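Trurndale Textile Handling Cell
Progress report to the Vasus program office
Prepared by: Hanan Haddad, cell maintenance and integration
Date: 2024-06-24

1. Scope of this report

The report covers setup, upkeep and repair of the single-arm cloth handling cell at Trurndale. Results from the folding software are reported separately by the Jilton group and are mentioned only where they affect the hardware. Spending against the equipment line is in section 7.

2. Status in brief

The arm is mounted, calibrated and running daily. Two faults took the cell out of service in this period, one in the gripper and one in the cabling. Both are closed. One item, the wrist cable guide, is open and carries over to the next period. No change to the end date is requested.

3. Mechanical setup

The arm was remounted at the start of the period after the base plate was found to be out of level. The four base bolts were removed, cleaned and refitted with new washers. The plate was shimmed on the wall side and checked with a machinist's level in both directions. The bolts were torqued in a cross pattern, marked with paint pen, and checked again after 19 hours of running. None of the marks had moved.

The work surface has a dark green covering. The earlier gray one gave poor separation from the lighter towels and had started to lift at the corners. The height of the surface was probed with the arm at nine points before and after the change. The difference between the highest and lowest points is now small enough that a single pick height can be used over the whole area, and the height table in the controller was removed.

Pick height is set with a terry towel laid flat on the surface. The arm is brought down in manual mode at the lowest speed, stopped above the cloth, and then stepped down until the fingertips begin to press the loops. That value, less a fixed offset, is stored as the approach height. The procedure is repeated after any work on the wrist or gripper.
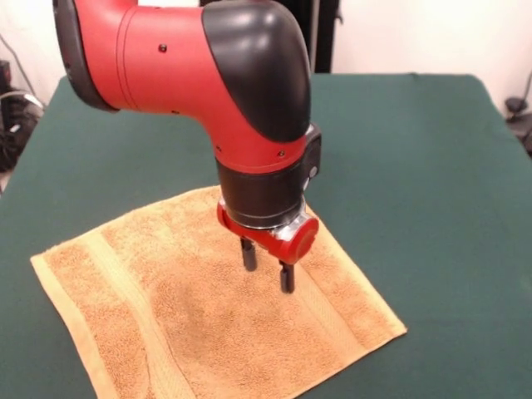
Figure 1. Arm over a terry towel, gripper fingers above the cloth.

The approach height was set three times in this period: after the remount, after the gripper repair described in section 4, and once more when the fingertip covers were replaced. The three values agree closely. The third is the one in use.

4. Gripper fault

The gripper began to report a position error on closing. At first the error cleared with a reset. Within two days it came back on nearly every cycle and the cell was stopped.

The gripper was taken off and opened on the bench. Lint had packed into the slide on one side and mixed with the factory grease to form a stiff paste. The slide was cleaned with solvent and a nylon brush, dried, and regreased with a thinner film than before. No wear was found on the rails. The connector pins were inspected at the same time and were in good condition.

After refitting, the gripper was cycled 1000 times with no cloth and then 400 times on towels. One position error was logged in the second run. It was traced to a towel edge caught behind a finger, and the slide was clean when checked. The fault was closed on that basis.

Lint is the main upkeep problem with terry cloth and will remain so. The following changes were made to the schedule:

Daily: wipe both fingers and the gripper body with a dry lint-free cloth. Vacuum the work surface.
Weekly: open and close the gripper by hand with power off and feel for drag. Blow out the slide from the wrist side at low pressure.
Monthly: remove the gripper, clean and regrease the slide, check the fingertip covers for tears.

New towels shed much more than washed ones. All towels are now washed twice before they enter the cell. Jilton has agreed to this and has updated its own stock.

5. Cabling fault

The second stoppage was a loss of signal from the wrist-mounted module. The signal dropped out only in certain poses, mainly with the forearm turned well to one side, and for that reason it took longer to find than the gripper fault. The module was swapped with the spare and the dropouts continued. The cable was then tested in sections with the arm held in the bad pose. The break was in the last section before the wrist, where the jacket had been bent too tightly at a tie.

The section was replaced from stock. The tie was removed and the cable given a longer loop at the wrist. Since the repair the module has logged 223 hours with no dropouts.
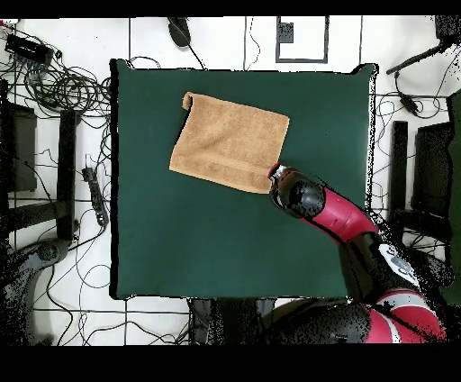 Routing on the floor side is the weaker part of the installation. Power and signal lines were added one at a time as equipment arrived, and there is no fixed path for them. Tracing a single line by hand is slow, and during the search for the wrist fault a good connector was pulled twice by mistake. Labels have been ordered for both ends of every line. A floor duct for the power lines has been priced and is listed in section 7 as a request.

Until the duct is in place, anyone entering the cell area must stop the arm and wait for the brakes before stepping near the base. The instruction has been added to the operating sheet.

6. Calibration and software

The camera-to-arm calibration was redone after each of the two repairs. The routine takes up to 19 minutes, most of it spent moving between poses. The first attempt after the cable repair failed its own check. The calibration target had been put back in its holder upside down. The holder now has a notch that allows only one orientation.

The controller was updated to the release recommended by Sárközi, the service contractor. The update reset the joint speed limits to their defaults. The limits were restored from the backup file and compared line by line with the printed record. A backup is now taken before and after every update and stored outside the controller.

Corner picks are the motion most sensitive to calibration. When the offset drifts, the gripper closes beside the corner or presses it into the mat without lifting it. A short check has been written for this. The arm goes to the corner of a reference towel laid on taped marks, stops, and the operator measures the gap with a gauge. If the gap is outside the limit, the full routine is run. The check is done at the start of each shift and recorded in the cell log.

7. Equipment and spending

Purchased in this period: replacement wrist cable section, two sets of fingertip covers, slide grease, base washers, work surface covering, machinist's level.

On order: cable labels, second spare wrist cable.

Requested: floor duct for power lines, one spare gripper. The gripper is the only part of the cell with no spare on site. Sárközi quotes a long lead time for it, and a failure beyond cleaning would stop all work until a new unit arrived. Approval is asked for in the current period so that the part can be ordered before August.

Spending is below plan. The difference comes from the service visit, which was budgeted in this period and has been moved to the next.

8. Open items

Wrist cable guide. The longer loop at the wrist solved the bending problem but can touch the work surface in low poses. A printed guide was tried and cracked at the clamp. A second version with a thicker clamp is being printed. Until it is fitted, the lowest poses are blocked in software.

Shoulder joint noise. A light ticking is present at low speed in one direction. Motor current is normal and the noise has not changed since it was first logged. Sárközi has been sent a recording and will inspect the joint at the service visit.

Spare module. The unit fitted during the fault search was left in place, and the original went back on the shelf as the spare. It passed a bench test. The serial numbers in the asset list have been corrected.

9. Work planned for the next period

Fit the cable guide and remove the software block on low poses.
Label all lines and lay the floor duct if approved.
Service visit by Sárközi, including the shoulder joint and a brake test.
Repeat the nine-point height check and the base bolt check.
Hand over the upkeep schedule and cell log format to Jilton for use on its own cell.

Questions on sections 4 and 5 can be sent to Hanan Haddad. The full fault logs are stored with the cell records at Trurndale and can be supplied on request.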